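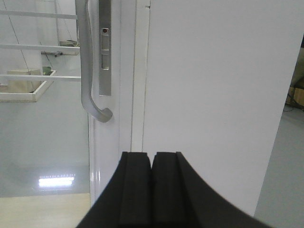
A curved handle in brushed silver on a white painted surface. (Photo: Trosach Magazine)

HOME

The Small Metal Thing You Touch All Day

Print
E-mail this article

When my family moved to our present apartment in Trosach, we spent 11 weeks choosing the color of the walls. We looked at paint in the morning light and again under the lamps. For the door handles we needed one evening, and I think most of that evening was dinner.

Two years later I don't see the walls anymore. The handles I meet every day, with my hand, often in the dark and often with a bag of groceries hanging from the same wrist. I started to pay attention to them, first in my own rooms and then, I'm afraid, in the rooms of other people.

White doors are everywhere in this town. They were put in when the old apartments near the river were renovated, and the taste has stayed. A white panel, a white frame, a thin dark line where they meet – on such a quiet surface the metal has to do all the talking. A handle that is too shiny looks like jewelry on a nurse. A brushed one takes the light more softly, in long gray lines, and it doesn't show each finger.

The shop Onden, behind the market hall, has 305 handles fixed on boards along one wall. Customers are invited to grab them. I recommend to do this with closed eyes, even if you feel a little foolish. The straight bar with sharp ends, so elegant in the catalog, was unpleasant to me after a few seconds. The ones that bend at the end were better. The hand slides down, comes to the curve and knows that it has arrived. There is a disadvantage also, and I must mention it: an open curve likes to catch sleeves, headphone cables and the straps of bathrobes. In my home it has caught all of these.

Prices go up quickly. A simple pull from the Bokex line costs less than a pizza for two. At the other end of the wall is a hand-finished pair for 600 dollars, which I held for some time and then put back very carefully.

The plate is a separate question. People choose the handle and take whatever plate is in the box, and then a narrow silver one stands beside a yellowish handle for the next twenty years. Bring the old plate with you to the store. Measure it, but also look at the paint under it. If the new plate is smaller, the shadow of the old one will remain on the door, and you will be painting on the weekend.

Paint itself deserves a word. A glossy frame is easy to wipe, and it gives soft reflections that make a dark hallway a bit more friendly. It also shows every run of the brush. My neighbor's frames were sanded and painted again in May, and she kept the doors open for several nights so that nothing would stick. Where the gap is narrow, one thick coat is enough to make a door difficult.

For cleaning, the store Bright sells a special cream, but warm water, a drop of dish soap and a soft cloth have served me well. Wipe along the direction of the brushing. Dry the place where the handle joins the door, where dust and hand lotion collect into a gray paste. Tighten the screws by hand once or twice a year, gently, and stop when they stop.

I have now changed the handles in the kitchen and the hallway. The bathroom still has its sharp straight bar, and my elbow knows exactly where it is.

Related Articles
A Hallway With No Window
How to Choose White Paint
Hinges That Complain
Old Keys and Where to Keep Them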